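Brikus open day, 7/31/25

Well, we finally made it to the Brikus pottery! Two buses and a long hill, but Lilla Oláh had promised cake at the top and she was right (plum, still warm, I had 2 slices). The big kiln holds 400 mugs at a go, and they only fire it when it's full, so everyone's seconds end up on the sale shelf by the door. I bought a milk jug with a wonky lip – no regrets. Tímea Tóth let us have a go at glazing, and mine came out of the bucket looking like porridge. 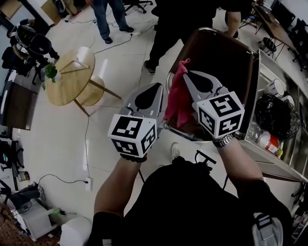
Pink-red cloth and dark brown tray, open day.

Tea was in the yard afterwards, and we stayed until the last bus. They're open again in September, and I want a plate to go with the jug.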